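Kenstead Shared Floor, Hand-Held Gripper Work
Walk-Through Checklist with Comments

Welcome, and thank you for taking the time to read this properly before you pick anything up. The list covers people collecting with hand-held grippers at a table while others carry on with their own jobs nearby. Mark each line Yes, No or Fix, and please write a comment even when the answer is Yes, as the comments are the part the next shift reads.

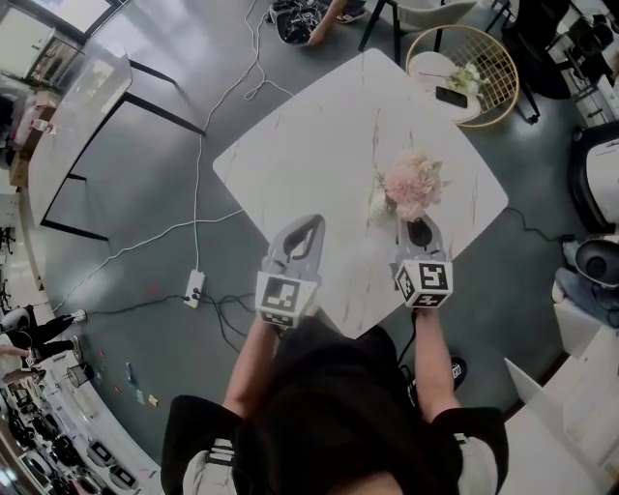
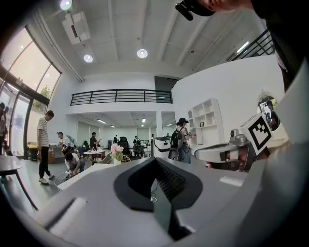
Mawuli Nutsugah would like the cable lines moved to the top of the list, ahead of anything to do with the grippers, and says that in the Flaller room people got so wrapped up in checking markers that they reached the floor last and half-heartedly. It's a fair point and I've done it.

1. Power strips out of the walking path. FIX
Anything lying on the floor beside a collection table gets moved under it or against a wall. A white cable on a pale floor is hard to spot, and a black one on a dark floor is no better, so don't trust your eyes while you are wearing a rig.

2. Cables gathered, with slack at the operator's side. FIX
Leave enough to turn around in, and tie the rest. Jakholm sent us a bag of 100 reusable ties and there are plenty left, so do help yourself!

3. Marker cubes clean, firm and facing the right way. YES
Wipe with a dry cloth only. If a cube wobbles at all, stop and swap the gripper (yes, even if you are nearly finished).

4. Fingers open and close freely, pads seated. YES
Ten slow squeezes each hand. Listen as well as look.

5. Straps snug, hair and lanyards tucked away.
YES, with a reminder from me about lanyards, again.

6. Breakables on the table agreed beforehand. YES
Vases and glasses are fine if they belong to the task. Phones and coffee go elsewhere.

7. Bystanders know a session is running. FIX
Call out before you start. Someone crouching over equipment may not see you step back, and you may not see them either.

8. Breaks kept. YES
50 minutes on, then put both grippers down and shake out your wrists.

Fixes to be done before Saturday's session. Form 312 goes in the Antwi tray by the door, signed on both sides please.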